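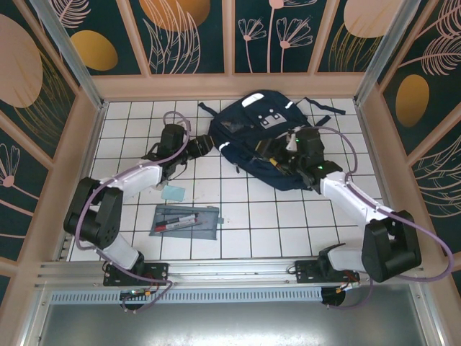
Would you like a robot that packs your school bag? I would! So I tried out the Gonedari, a kit with two robot arms that sit side by side on a metal rail.

Each arm bends at its joints, a bit like your elbow and wrist. At the end is a gripper - that's the robot's hand. One gripper can hold on to a backpack while the other one reaches inside. Sounds easy, right? But bags are floppy, and floppy things are really hard for robots. A box keeps its shape. A bag squishes!

My neighbor Amparo Arroyo, age nine, gave it 30 tries with her markers and pencil pouch. Her favorite part was the little green lights.

The kit costs 387 dollars, so you may want to share one with your class. Ask a grown-up to help with the cables.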